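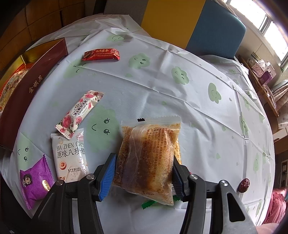

Automation at the Gerkumus snack hall

Gerkumus is a mixed-snack packing business, and the hall I'm writing about is the one where gift boxes and party assortments get put together. I worked there for a good while, first on the tables and then as a trainer, so this entry is written from the inside (other people are welcome to add to it, and a few already have). It covers how the packing went from all hands to part hands and part machine, and what that did to the jobs.

Background

The hall buys in small snacks that are already wrapped: little cakes, pastries, bars, candies, dried fruit. None of it is made on site. The work is picking the right mix, getting it into a box or pouch, checking it and sending it out. In the old days each packer had a round of tubs and a paper list, and you learned the lists by heart in your first week or you went home with a headache. A standard order was 1000 boxes of one assortment, and then everything got wiped down and you began again with a different list.

Wrapped snacks sound like the easiest thing in the world to automate, and I thought so too! A carton is easy. A small clear packet with a crumbly pastry in it is a different animal. The film is shiny and see-through, the seals stick out at the ends, and the shape changes depending on how the pastry has settled. Squeeze it a little too much and you've packed a bag of crumbs.

The first cells

The first robot cell came in one August and was set up by an outfit called Sirnent. It used suction cups, and it was great on flat packets with a nice smooth face. On anything with a back seam it leaked air and dropped things. We called it the drooler. It stayed on flat goods for years and did them well, so I don't want to be unfair to it.

The second cell, the Trnka, had two-jaw grippers with soft ribbed pads, and that was the one that changed things. Two jaws can take a packet by its sides, close until there's just enough hold, and leave the seals alone. The ribs give a bit. It could take a pastry, then a long thin bar, then a fat little pouch, without anybody swapping the tool. It was slower than the drooler on flat goods and a whole lot better on everything else.

Teaching by hand

The part that surprised visitors most was how the Trnka cell got taught. Nobody typed in where to grab. Packers picked things up using a hand-held version of the gripper, with a camera on it, and the recordings were used to train the arm. You squeezed, the jaws closed, and you moved the snack where it belonged. Then you did it again, with the items lying some other way.

A few things we learned in those sessions, for anyone setting up the same kind of work:

Mix the tables. We started on plain gray benches and the arm got fussy when anything else showed up underneath. After that we used patterned cloths, printed ones, creased ones, round tables, square tables, whatever we could get.

Leave the clutter in. Real tubs are messy, with one wrapper lying over the corner of the next, and tidy rows taught the arm nothing useful about that.

Let slow packers teach too. Américo Coelho was the slowest picker on our shift and his recordings were some of the best we had. He lined up both jaws before he closed them, every single time, and he never crushed a pastry that I saw.

Take breaks. The tool is light for ten minutes and then it isn't. My wrist had plenty to say about the first month.

One full round of teaching for the autumn assortment came to 3463 recorded picks, and I did enough of them that I was reaching for things with two fingers at home.

What changed for packers

The repetitive reaching went down a lot. Before the cells, an assortment line ran with 55 people on the busiest shift. Afterward the same line needed fewer on the tables and more on refilling, checking and teaching. Some people moved over happily. Some didn't, and a few left, and I think it's only right to put that in here. The refilling jobs meant more lifting, and folks who had liked sitting down and chatting across a table lost that.

Pay was the sore spot. Teaching the arm was counted as ordinary packing at first, even though it took more care and you were, let's face it, handing over what you knew. After a long back-and-forth it became its own grade with its own rate. Trainers also got a say in which items went to the cell and which stayed with people. I was one of two trainers on my shift when that came in, and I'd call it the best change of the lot.

Quality checking turned into a more interesting job. The cell could tell you it had closed on something, but it was poor at telling a good pastry from a squashed one behind clear film. A person could do it at a glance. Checkers looked for burst seals, smudged dates and items facing the wrong way, and they could stop the line on their own say-so.

What stayed with people

Loose items without a wrapper never went to the cell while I was there. Neither did the top layer of the better gift boxes, where everything has to sit face up and look pretty when the lid opens. Odd requests stayed with people as well, along with anything being packed for the first time.

The Rurnen line

Later on the hall added the Rurnen line, which joined several cells with one belt. I know it less well because I was mostly training by then. The idea was that each cell would handle the items it was good at and pass the box along. When it ran, it ran beautifully. When one cell stopped, though, they all stopped, and you'd have the whole crew standing around with their gloves on. A bypass lane was added so that people could hand-pack past a dead cell, and everyone I talked to liked the line better after that.

Terms used in the hall

Pick: one grab and one placement.

Crush: a packet damaged by the jaws.

Ghost: the jaws close and there's nothing between them. Common with clear film.

Topping: placing the last visible layer by hand.

Sleeper: an item stuck under another one at the bottom of the tub, usually found at cleanup.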